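Puvthorpe Evening Classes: questions we get asked a lot

When does the new term start?
Enrolment opens on 28th February at the front desk and online. The online form is quicker, although the front desk has biscuits.

How much does a course cost?
Most ten-week courses are £100. Conversational Italian is £40 because it is half the length and, according to last year's feedback forms, twice as loud.

Do I need to bring anything?
A pen and some paper will see you through the first evening. Your tutor will then hand out a list of materials, much of which you will buy and some of which you will use. Bookbinding students should read theirs twice before spending any money.
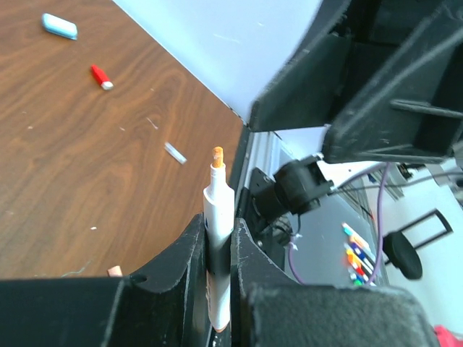

Can I park at the building?
There are 10 spaces behind the Skundberg wing and they are taken by people who arrive absurdly early. The car park on Zavstead Road is free after six and a four-minute walk away, or seven if you are carrying pottery.

I missed the first class. Can I still join?
Yes, up to week three. After that the beginners have become slightly smug and it is kinder to wait for November.

Will I get a certificate?
If you attend eight sessions out of ten, yes. It has your name on it, usually spelt correctly. It won't get you a job, but it does fit a standard clip frame.

Can I have a refund?
Before the second session, in full. After that we can move you to another course with a free place. Please don't ask to be moved to Cake Decorating, which has a waiting list older than some of our students.

Is there a café?
There is a drinks machine on the ground floor. The soup button and the tea button give very similar results.

Who do I ring if my question isn't here?
The office, on extension 940, between four and eight. Leave a message if it rings out, and speak slowly.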